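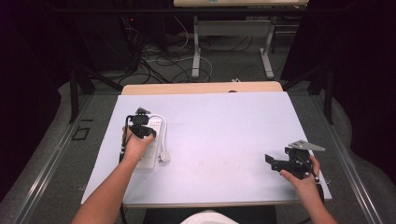 손에 쥐는 그리퍼 왼쪽 것만 자꾸 값이 튀어요, 케이블 문제일까요?

느린나사
2018년 7월 18일 작성
분류: 자동화 / 작업대 설치와 관리

안녕하세요, 늘 눈으로만 읽다가 처음 글을 올립니다. 글이 좀 길어질 것 같은데 너그럽게 봐주세요. 제가 원래 말이 많은 편이기도 하고, 혼자 며칠을 붙들고 있었더니 적고 싶은 게 한가득이네요.

저희 작업실에 양손으로 하나씩 쥐고 쓰는 그리퍼 작업대가 있습니다. 나무 테이블 위에 흰 보드를 올려놓고, 사람이 양손에 검은 그리퍼를 쥐고 물건을 집거나 옮기면 그 동작이 그대로 기록되는 방식이에요. 나중에 Asell 셀에 있는 팔 두 대가 그 기록을 따라 하게 되고요. 그리퍼는 Wimetti 제품이고, 양쪽 다 손목 옆으로 케이블이 내려와서 테이블 아래 수신 박스로 들어갑니다. 통신은 RS-422입니다. 제가 들어오기 전에 깔린 배선이라 왜 이렇게 했는지는 저도 잘 모르겠어요. 테이블 둘레에는 금속 레일이 있고, 뒤쪽 테이블 밑으로 전원선과 신호선이 한데 엉켜 있습니다(네, 알고 있습니다, 정리해야지 정리해야지 하면서 여름이 와버렸네요).

증상은 이렇습니다. 왼쪽 그리퍼의 턱 벌림 값이 갑자기 튑니다. 분명히 물건을 꽉 물고 있는데 기록에는 한순간 활짝 열린 걸로 찍혔다가 금방 돌아와요. 오른쪽은 멀쩡합니다. 요즘 하고 있는 작업이 멀티탭 다루기인데요, 왼손 그리퍼로 멀티탭 윗부분을 물어서 잡아두고 오른손 그리퍼로 플러그를 집으러 가는 동작입니다. 하필이면 왼쪽이 계속 잡고 있어야 하는 쪽이라, 중간에 한 번만 튀어도 그 기록은 통째로 못 씁니다. 로봇 쪽에서 재생해 보면 팔이 멀티탭을 놓았다가 허겁지겁 다시 잡으려고 하거든요. 처음 봤을 때는 정말 심장이 덜컥했어요.

제가 지금까지 해본 것들을 적어볼게요.

수신 박스를 껐다 켜봤습니다. 그러면 한동안은 괜찮아요. 지난번에는 켜고 나서 27분 동안 아무 일도 없다가 다시 튀기 시작했습니다. 시간을 재본 건 그때 한 번뿐이라 별 의미는 없을지도 모르겠네요.

턱 사이를 면봉으로 닦았습니다. 먼지가 조금 묻어 나오긴 했는데 달라진 건 없었습니다.

영점도 다시 잡았습니다. 턱을 완전히 닫고 한 번, 완전히 열고 한 번 저장하는 절차인데, 이걸 하고 나면 평소 값은 아주 예쁘게 나와요. 그래도 튀는 건 여전합니다.

위쪽에 달린 작은 마운트 블록이 흔들리나 싶어서 M4 볼트도 조여봤습니다. 원래 단단히 조여져 있었고요.

이상한 점이 하나 더 있습니다. 손을 가만히 두고 턱만 여닫으면 아무리 해도 튀지 않아요. 팔을 테이블 안쪽으로 쭉 뻗을 때, 특히 손목을 바깥으로 살짝 비틀면서 뻗을 때 잘 나오는 것 같습니다. 그런데 또 일부러 재현하려고 하면 얌전해지고요. 치과 앞에만 가면 이가 안 아픈 것과 비슷하달까요.

옆자리 동료는 센서가 수명을 다했다고 그리퍼를 새로 사자고 하고, 저는 왠지 케이블 같다는 생각이 듭니다. 그런데 겉으로 봐서는 케이블이 멀쩡해요. 피복이 벗겨진 데도 없고 꺾인 자국도 안 보입니다. 새로 사면 결재 받는 데만 한참이 걸려서, 그 전에 제가 확인할 수 있는 게 있다면 다 해보고 싶습니다. 혹시 비슷한 작업대를 관리하시는 분 계시면 어디부터 봐야 하는지 좀 알려주시겠어요? 테스터기는 있고 오실로스코프는 없습니다. 납땜은 할 줄 알지만 남한테 보여드릴 수준은 못 됩니다.

긴 글 읽어주셔서 고맙습니다. 더운데 다들 물 많이 드세요!

배선하는곰
채택된 답변

안녕하세요, 느린나사님. 글을 읽는데 몇 해 전 제 모습이 떠올라서 그냥 지나칠 수가 없었네요. 저도 손에 쥐는 그리퍼 작업대를 맡고 있고, 제조사는 다르지만(저희는 Rekia 것을 씁니다) 구조는 거의 같은 것 같습니다. 차 한 잔 가져다 놓고 천천히 읽어주세요.

먼저 결론부터 말씀드리면 저도 케이블 쪽에 한 표입니다. 가만히 두고 턱만 움직일 때는 괜찮은데 팔을 뻗으면서 손목을 비틀 때 나온다고 하셨지요. 센서가 상한 거라면 턱이 특정한 벌림 위치를 지날 때마다 튀는 편이고, 손목 방향은 별로 타지 않습니다. 반대로 자세를 타는 고장은 열에 아홉이라고까지는 못 해도 제 경험에서는 대개 선이 당겨지는 자리, 그러니까 그리퍼에서 케이블이 빠져나오는 목 부분이나 수신 박스로 들어가는 커넥터였습니다. 피복은 멀쩡한데 속의 가는 선만 끊어져서, 펴면 붙고 당기면 떨어지는 거예요. 겉으로는 정말 새것처럼 보여서 더 얄밉습니다.

제가 하는 순서를 그대로 적어볼게요. 돈이 안 드는 것부터입니다.

제일 먼저 좌우를 바꿔보세요. 수신 박스에서 왼쪽과 오른쪽 커넥터를 뽑아서 서로 바꿔 꽂는 겁니다. 꼭 전원을 끄고 하시고요. 그러고 나서 같은 멀티탭 동작을 평소처럼 해보시면, 튀는 값이 이제 오른쪽 이름으로 찍히는지 여전히 왼쪽 이름으로 찍히는지가 갈립니다. 오른쪽 이름으로 옮겨 가면 그리퍼나 케이블 쪽이고, 왼쪽에 그대로 남으면 수신 박스의 입력 단자 쪽입니다. 이것만 해도 의심할 데가 반으로 줄어요. 아, 바꿔 꽂은 상태의 기록은 절대 정식 폴더에 넣지 마세요. 저는 한 번 그대로 섞어 넣었다가 골라내느라 주말을 보냈습니다. 케이블에 마스킹 테이프로 표시를 해두시면 되돌릴 때도 안 헷갈립니다.

그다음은 화면에 벌림 값을 띄워놓고 선을 만져보는 겁니다. 그리퍼는 테이블에 내려놓고, 턱 사이에 단단한 물건을 하나 물려서 값이 움직이지 않게 해두세요. 지우개처럼 무른 건 눌리면서 값이 변하니까 피하시는 게 좋고요. 그 상태로 그리퍼 목에서부터 손가락 한 마디씩 내려가면서 케이블을 살살 굽혔다 폈다 합니다. 세게 당기지 마시고요, 정말 살살이요. 어느 한 자리에서 값이 툭 튀면 찾은 겁니다. 혼자 하면 화면 보랴 선 만지랴 정신이 없으니, 가능하면 한 분이 화면을 읽어주시는 게 편해요. 동료분이 센서 탓이라고 하셨다니 그분께 부탁드리면 같이 답을 보게 되니 더 좋겠네요.

여기서도 안 나오면 테스터기 차례입니다. 전원을 끄고 케이블 양쪽을 모두 분리한 다음, 핀 하나하나 도통을 보면서 또 선을 굽혀보세요. 소리 나는 도통 모드가 제일 편한데, 아주 짧게 끊어지는 건 삑 소리가 못 따라갈 때가 있습니다. 그래서 저는 저항 모드로 놓고 숫자가 흔들리는지도 한 번 더 봅니다. 422 통신은 신호선이 쌍으로 다니니까 쌍으로 된 선 둘 다 보셔야 합니다. 한쪽만 끊어져도 한동안은 통신이 되는 척을 하거든요. 껐다 켜고 한참 멀쩡했다는 말씀에서 저는 이게 좀 의심스러웠습니다. 물론 그냥 그 사이에 팔을 덜 뻗으셨을 수도 있고요.

선이 상한 게 확인되면 고치는 방법은 두 가지쯤 되는데, 중간을 잘라서 납땜으로 잇는 건 말리고 싶습니다. 납이 스며든 자리는 딱딱해져서 바로 그 옆이 또 부러져요. 움직이는 케이블에는 특히 그렇습니다. 커넥터가 달린 새 케이블로 갈아 끼우시거나, 상한 곳이 커넥터 가까이라면 그 부분을 잘라내고 커넥터를 새로 다시는 게 낫습니다. 저희는 유연 케이블이라고 따로 나오는 걸 쓰는데, 만져보면 확실히 보들보들해요. 보통 통신선보다 값은 더 나가지만 갈아 끼우는 수고를 생각하면 아깝지 않습니다.

그리고 이건 고장을 고친 다음 이야기인데, 사실 제가 제일 드리고 싶은 말씀이에요. 케이블이 왜 상했는지를 같이 보셔야 합니다. 말씀하신 걸 보면 선이 손목 옆으로 바로 내려와서 테이블 밑으로 들어가는 것 같은데, 팔을 안쪽으로 뻗으면 선 길이가 모자라는 순간이 생기지 않나요? 의자에 앉아서 제일 먼 쪽 모서리까지 손을 뻗어보시고, 그때 선이 팽팽해지는지 한번 보세요. 팽팽해진다면 그 힘이 전부 그리퍼 목으로 갑니다. 하루에 몇 번이나 뻗으시는지 생각해 보면 버텨준 게 용하지요.

저는 팔뚝에 벨크로 밴드를 하나 차고 거기에 선을 한 번 걸칩니다. 그리퍼에서 밴드까지는 손목을 어느 쪽으로 돌려도 남을 만큼 느슨하게 고리를 만들고, 밴드에서 테이블 밑까지도 또 넉넉하게요. 맨팔에 차면 여름에는 땀 때문에 좀 근질거려서 저는 손수건을 접어서 한 겹 대고 합니다. 보기에는 우스꽝스러운데 아주 편해요! 테이블 모서리에 선이 쓸리는 자리가 있으면 거기에도 스펀지 같은 걸 대주시고요.

뒤쪽 테이블 밑의 엉킨 선들도 이참에 전원선과 신호선만이라도 갈라놓으시면 좋겠습니다. 이번 고장의 원인은 아닐 것 같지만, 엉켜 있으면 누가 하나를 당길 때 다른 것이 같이 딸려 가요. 저희 작업실에서는 한 번 의자 바퀴가 선을 물고 지나가는 바람에 커넥터째로 뽑힌 적도 있습니다. 벨크로 끈으로 묶으시고 케이블 타이는 되도록 쓰지 마세요. 타이를 꽉 조이면 그 자리가 눌리고, 나중에 끊어내다가 칼로 피복을 긁는 일이 꼭 생기더라고요.

참, 영점은 케이블을 갈고 나면 다시 잡으세요. 손에서 힘을 완전히 뺀 상태로 닫았을 때와 꽉 쥐어서 닫았을 때가 조금 다르게 나오는 제품이 있으니까, 평소 작업하는 힘으로 잡으시는 게 좋습니다. 그리고 전에 받은 기록도 다 버리지는 마세요. 값이 튄 순간이 아주 짧고 앞뒤가 멀쩡하다면 살릴 수 있는 게 있을 수 있는데, 저는 걸러내는 건 하더라도 없는 값을 채워 넣는 건 망설여집니다. 그 부분은 기록을 쓰시는 분과 상의해 보세요.

해보시고 결과를 꼭 알려주세요. 저도 궁금해서 며칠은 이 글을 들락날락할 것 같습니다.

뚝딱뚝딱
답변

그거 센서예요. 저희도 Wimetti 쓰는데 왼쪽이 먼저 나갔습니다. 새로 사니까 해결됐어요. 케이블 아무리 만져봐야 시간만 갑니다. 보증 기간 남았으면 그냥 보내세요.

 느린나사
 답글 감사합니다. 혹시 그때도 팔을 뻗을 때만 튀었나요?

 뚝딱뚝딱
 그건 기억이 잘 안 나네요. 그냥 막 튀었던 것 같아요. 그러고 보니 새것에 케이블도 같이 들어 있어서 둘 다 바꾸긴 했습니다.

 배선하는곰
 아이고, 그러면 어느 쪽이었는지는 영영 모르겠네요. 그래도 보증 확인하라는 말씀은 저도 찬성입니다. 커넥터를 자르기 전에 꼭 먼저 알아보세요. 손을 댄 흔적이 있으면 안 받아주는 곳도 있으니까요.

책상밑정리중
답변

위에 배선하는곰님이 워낙 잘 써주셔서 저는 곁다리만 조금 보태겠습니다. 저는 소프트웨어 쪽에 가깝고, 작업대는 Lu라는 기록 프로그램을 통해서 만나는 사람이라 나사나 납땜은 잘 모릅니다.

혹시 원본 기록에 통신 오류 횟수가 같이 남는지 봐주세요. 값이 튀는 것과 통신이 끊기는 것은 화면에서 똑같아 보일 때가 있습니다. 저희 프로그램은 한 묶음이 통째로 빠지면 그 자리에 기본값을 넣어버리는데, 그 기본값이 하필 '완전히 열림'이었어요. 그래서 저희도 한동안 그리퍼가 저 혼자 입을 벌린다고 생각했습니다. 느린나사님 글에 '활짝 열린 걸로 찍혔다가 금방 돌아온다'고 되어 있어서 혹시나 하는 마음입니다. 튈 때마다 늘 정확히 같은 값이 찍힌다면 센서가 읽은 숫자가 아닐 가능성이 커요. 센서나 선의 접촉이 나쁜 경우라면 값이 조금씩 제각각일 테고요.

만약 기본값 때문이라면 케이블을 고치시는 것과 별개로 그 설정도 바꿔두시길 권합니다. 저희는 빠진 자리를 그냥 비워두고, 비어 있는 게 있으면 기록을 마칠 때 빨간 줄로 알려주게 했어요. 작업하는 분이 그 자리에서 바로 다시 찍을 수 있어서 마음이 훨씬 편합니다. 열린 값이 들어가 버리면 나중에 팔이 실제로 움직일 때에야 알게 되는데, 물고 있는 게 멀티탭이라니 제가 다 조마조마하네요. 설마 전기가 들어오는 상태로 하시는 건 아니겠지요? 벽 콘센트에 안 꽂혀 있는 것만 꼭 확인해 주세요.

그리고 하나 더요. 위치를 따라가는 쪽, 그러니까 그리퍼가 어디 있는지 알려주는 값은 같은 순간에 멀쩡했는지도 궁금합니다. 그쪽도 같은 케이블로 들어온다면 둘 다 끊겨야 말이 되고, 다른 길로 들어온다면 벌림 값만 끊기는 게 맞겠지요. 기록을 나란히 놓고 보시면 의심할 데가 또 줄어들 거예요.

 느린나사
 우와, 지금 열어봤는데 정말로 튈 때마다 값이 똑같습니다! 소수점 끝자리까지 같아요. 이걸 왜 여태 안 봤을까요. 위치는 다른 경로로 들어오고 그쪽은 깨끗합니다. 전원은 걱정하지 마세요, 작업할 때 멀티탭은 어디에도 안 꽂습니다.

 책상밑정리중
 다행입니다. 그러면 묶음이 빠지는 쪽으로 보시면 되겠네요. 이제부터는 곰님 영역이에요.

느린나사
작성자 추가 글

다들 정말 고맙습니다. 배선하는곰님 순서대로 해본 결과를 적어둘게요. 나중에 같은 문제로 검색해서 오시는 분이 계실지도 모르니까요.

좌우 커넥터를 바꿔 꽂았더니 튀는 게 오른쪽 이름으로 따라갔습니다. 그래서 수신 박스는 무죄. 그다음 턱에 쇠자를 물려놓고 케이블을 만져봤는데, 의심했던 그리퍼 목은 아무렇지도 않고 오히려 반대쪽 끝, 수신 박스로 들어가는 커넥터 바로 뒤에서 값이 튀었어요. 커넥터 껍데기를 열어보니 안쪽에서 선을 잡아주는 클램프가 헐거워져 있었고, 신호선 하나가 핀에 간신히 걸쳐 있는 상태였습니다. 동료는 화면을 읽어주다가 아무 말 없이 커피를 사러 갔어요.

앉아서 제일 먼 모서리까지 손을 뻗어보니 왼쪽 선이 정말 팽팽해집니다. 오른쪽은 여유가 있고요. 박스가 테이블 오른쪽 밑에 붙어 있는데 케이블 길이는 양쪽이 똑같아서 왼쪽만 늘 모자랐던 거예요. 보증은 지난 3월에 끝났다고 해서 마음 편히 제가 손댔습니다. 상한 끝을 잘라내고 커넥터를 새로 달았고, 선이 더 짧아진 만큼 박스를 가운데로 옮겨 달았습니다. 박스 브래킷 구멍을 새로 뚫느라 오후가 다 갔네요.

벨크로 밴드도 해봤습니다. 처음에는 밴드를 손목 너무 가까이 차서 비틀 때마다 걸리적거렸는데, 팔꿈치 쪽으로 올리니 괜찮아졌어요. 손수건은 아직 안 대봤고요.

고치고 나서 멀티탭 동작을 계속 찍어보는 중인데 지금까지는 빠진 묶음이 없습니다. 기본값 설정은 제 권한으로는 못 바꿔서 담당 부서에 요청을 넣어두었습니다. 뒤쪽 테이블 밑은, 음, 벨크로 끈은 주문했습니다.

배선하는곰님께 여쭤보고 싶은 게 하나 남았어요. 밴드랑 클램프 점검은 얼마나 자주 하시나요?

 배선하는곰
 축하드려요! 제 짐작은 목 쪽이었는데 반대쪽 끝이었군요, 저도 하나 배웠습니다. 저희는 매주 시작할 때 먼 모서리까지 손을 뻗어서 선 여유를 보고, 커넥터 껍데기는 6개월에 한 번 열어서 클램프 나사를 만져봅니다. 구멍을 뚫으셨으면 쇳가루가 박스 안에 안 들어갔는지도 한번 봐주시고요. 끈이 도착하면 전원선부터 갈라놓으세요.

 느린나사
 쇳가루 생각은 못 했네요. 지금 열어보러 갑니다.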